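**Subject: Re: [skilus-club] lid task, where we are**

Hi all,

Gaspard wrote:

> Can someone post the state of the lid task before the weekend? I've lost track of which box we settled on and whether the 400 runs still stand. Also, did the Flollex scripts ever get merged?

Sure! We settled on the navy gift box, the one with the ribbon. I know half of you wanted the plain one, but the bow gives the planner something to worry about and the judges at Dreslow will bring something fancy anyway. We cut the target to 200 runs (400 was me being excited in January) and we have 13 logged so far, all with the lid beginning half on the base and half off it.

Flollex is merged, on the branch called lid-2. Please pull before you touch anything, and set the gripper speed back down when you finish. Still open: the approach height, and whether we grab the lid by its edges or go for the ribbon (I vote edges!!).
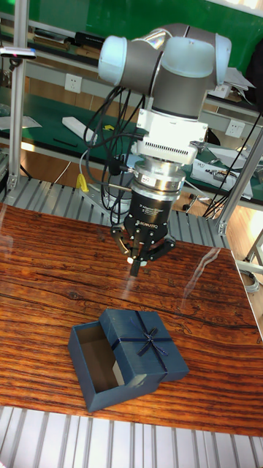
Zihan Qin would try the ribbon at least once, because a lid held by its edges has to come down nearly level or it jams on one corner, and wants 12 runs of each before we vote. Fine by me, I'll add a column to the sheet tonight.

Who can take the Tuesday slot?

Maren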